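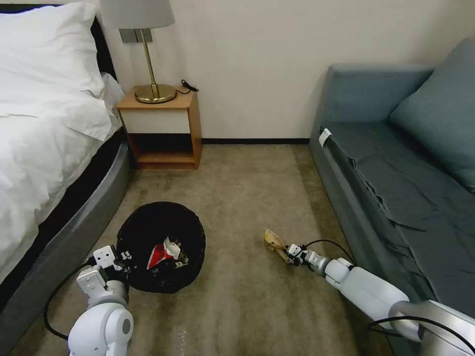 3. Setting up the Clilano room sensor

Read all of section 3 before you power anything. The Clilano listens for room temperature and reports to the Trundgate hub every 3 minutes, so where you put it matters more than any setting in the app. Bedrooms: a nightstand against the wall is fine, like the small wood one with the brass lamp. Keep the sensor off to one side, not under the shade - lamp heat throws the reading. Open lower shelf also OK if nothing is stacked in front.

1. Pull the battery tab. Light blinks green.
2. Open the Kapoor app, tap Add Room, type the code 1031. Same code for all sensors, don't change it yet.
3. Hold the sensor near the hub untill the light goes solid. Can take a minute.
4. Carry it to the room. Set it down, vents facing out.
5. Leave it one hour. First readings will be off. Normal.

Note: the hub has to be on the same floor or one floor away. Thick walls cut the range. If the app shows error 159, move the hub first, then the sensor, then try step 3 again.

Note: log holds 4000 readings, then writes over the oldest. Export before that if you want to keep them.

CAUTION: No sensors on radiators, window sills or on top of a TV. No direct sun. Do not cover the vents with cloth or bedding.

CAUTION: Coin cell inside. Keep away from kids and pets. Swallowed - get medical help right away.

3.1 Packaging and old batteries

Flatten the box. Pull tab and plastic sleeve go in with regular trash. Used coin cells do not - tape both sides and take them to a battery drop-off. 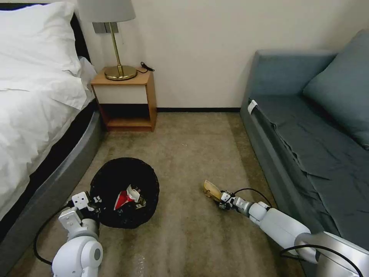 Fig. 3-2. Lined bin, wrappers and paper only. No batteries.

Keep the card with the serial number, Grermont support will ask for it. Phone line is closed Thursday, use teh web form.

Next: section 4, schedules.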